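Last updated Tue 18 June

From the Folding Room: What the Grippers Are Teaching Us

When Morenike asked me to write the folding room's piece for this issue, I told her I'd keep it short, and those of you who have ever stood next to me at the kettle will know how that was bound to go. So get yourself a drink and settle in.

For anyone who works over in dispatch or up in the office and hasn't been down our end of the building lately, we are now well into the work on teaching an arm to handle cloth. Dremis has rented out and looked after linens for weddings, banquets and family parties for as long as I've been here, and all that time the folding, sorting and matching has been done by people's hands. Last November we were told that would begin to change, and I'll admit I didn't sleep very well that week. I don't think I was the only one.

What we pictured, I suppose, was somebody wheeling in a big machine and pointing us toward the door. What we got was Nuwan Kodikara with two plastic crates and a very patient manner. In the crates were the hand-held grippers, which most of you have now seen us walking around with. You hold one like a tool, you squeeze, and two jaws close on whatever is between them. There's a camera on it that records what the jaws are doing. We pick up cloth with the gripper, over and over, and those recordings are what the arm will learn from. Nuwan's way of putting it, on the first morning, was that the arm hasn't got a grandmother to show it how to fold, so it will have to make do with us. I liked him from then on.

Each of us on the project gives it part of a shift, and a full round is 60 pickups. That sounds like nothing. My first round took me the whole of the time before lunch, and my wrist let me know about it that evening! You forget how much your fingers do for you. With your own hand you can feel that you've caught two layers instead of one, and you let the bottom one slip away without even thinking. With the gripper you have to watch for it, and come in at the right slant, and not squeeze too early, and then lift gently enough that the whole thing doesn't slither off the tips.

We started with plain white napkins on a plain table, and then moved along to harder things once we'd all stopped dropping them. The hard ones are where you have a loose piece lying on top of another fabric, and you want the top one and only the top one. We do a good deal of that in real life, of course. Anybody who has unpacked a returns bag after a big reception knows that everything comes back in one heap, the table covers and the cleaning cloths and the fancy printed pieces all wrapped up in each other, with usually somebody's boutonniere in the middle.

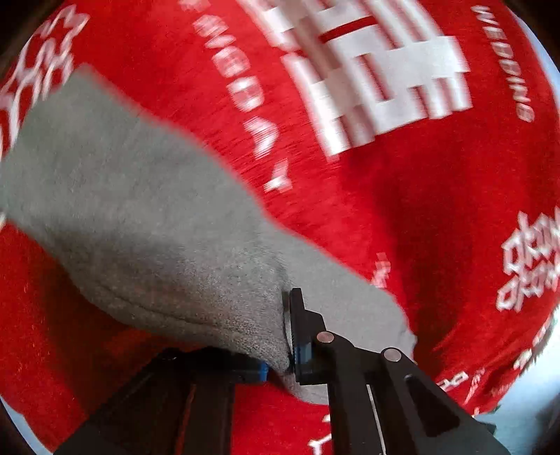 Jerome Dizon has turned out to be the best of us at the layered work, and he has been very generous about showing the rest of us. His trick, if he'll forgive me for giving it away, is to find a place where the cloth is already puckered up a little and go for that. A flat stretch gives the jaws nothing to take hold of. If there's no pucker he makes one, with a small push sideways before he closes. I had been doing the very same thing with my thumb for years on the tablecloths and never noticed, until I saw Jerome do it with the gripper and went back to my own table and caught myself at it.

I think that has been the biggest surprise of the whole business for me. We have had to put words to things that we never had words for. Nuwan asks why you went in from the left, and you say you don't know, and then you do it again slowly and find that you do know, you just never had to tell anyone. Somtochukwu Jibrin has been writing these down in a green notebook, and it is getting quite full. Our two new starters have been borrowing it in the evenings, and I'd say they have come along faster on the printed linens than any starters I can remember. They'll also tell you my handwriting is in there in places, and that it is a disgrace.

Now, to the part many of you have stopped me in the corridor about, which is what this means for our jobs. I can only pass on what we've been told, and I've asked Morenike to read this section over so that I don't promise anything I shouldn't.

The arm, when it comes, is meant for the first sort. It would pull pieces out of the returns heap one at a time and lay them apart, so the folder gets a clear table and isn't bent over the bin. On a heavy Monday we see around 700 pieces come through that bin, and I don't think there is a back in the department that would be sorry to hand them over. The checking for marks, the mending, the matching of sets and the final fold stay with us. Hours in the folding room are agreed as they are until the end of the trial, and there will be a proper meeting before anything is decided after that. Morenike has put that in writing, and it's pinned up beside the rota if you would like to see it.

I know that "until the end of the trial" is not "forever," and some of the team have said so quite plainly. Ataahua Trevaskis spoke up at our last sit-down and said that she was glad about her back but she wanted to know who would be trained to look after the arm, and whether it would be somebody from the floor or somebody brought in. It was a fair question and it got a fair answer, which is that two places on the maintenance course are being held for folding room staff, on paid time. Ataahua has put her own name down for one of them. The other was still open when I wrote this, so please do think about it, even if you've never held a screwdriver in your life. They start from the very beginning and I'm told the instructor is kind.

There have been grumbles too, and it wouldn't be right to leave them out. The grippers are heavier than they look, and those of us with smaller hands find the squeeze tiring by the end of a round. After we raised it, the rounds were split in half with a break between, and you can now swap with a partner at the halfway point without having to ask anyone. The lamps over the recording table were too bright and gave Somtochukwu headaches, so those have been changed. And several people weren't comfortable with a camera going while they chatted, which I understand entirely. Nuwan has agreed that the sound is switched off for every session, and that anyone can ask for a recording to be thrown away without giving a reason. I've done it once myself, after a coughing fit, and not a word was said about it.

As for how far along we are, the target for this stage was 200 rounds across the whole team, and we've passed the first 100, with the napkins finished and the layered pieces coming along nicely. The slippery satins are still ahead of us and I can't say I'm looking forward to those. Jerome says he is, but then Jerome also likes ironing.

If you'd like to come down and have a try with a gripper, you would be very welcome on any afternoon when the recording table is free. Look on the rota for the sessions marked "open." You don't need to work with linens, and we've already had both of the drivers in, one of whom turned out to have a lovely light touch and has been teased about it ever since. Please take off rings and bracelets first, as they snag on the fine weaves, and leave your coffee on the shelf by the door.

One more thing while I have the page. Somtochukwu's notebook is going to be typed up so that everybody can have a copy, and she is looking for tips from people who used to work in the folding room and have moved on to other departments. If that's you, and you had your own way with a fitted corner or a stubborn hem, drop her a line or just come and find her. She's at the long table most mornings, and there are generally biscuits.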